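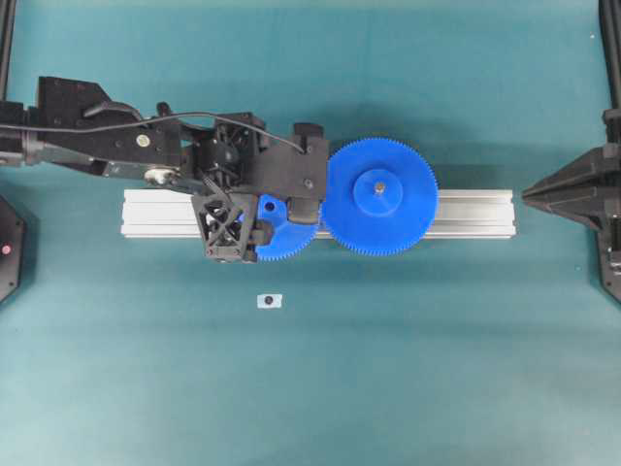 Recording demonstrations for the gear meshing task

Before the first take, home the arm and load the Hekum task profile. Check that the cable over the wrist has enough slack for a full turn.

1. Place the large gear flat on the rail, on its pin. Spin it by hand. If it drags, reseat it.
2. Start recording, then close the gripper on the small gear.
3. Bring the small gear in from the side, over the rail, until the teeth are nearly touching. Slow down here. Fast approaches make poor examples.
4. Lower and rotate until the teeth engage. Release, back off, stop recording.
5. Mark the take as success or fail. Keep the fails.

Change the starting angle of the large gear after every take. The target is 2,000 takes; the October set stands at 551. Takes with more than 2 regrasps go in the Sterkside folder for Mirela Lopes to review.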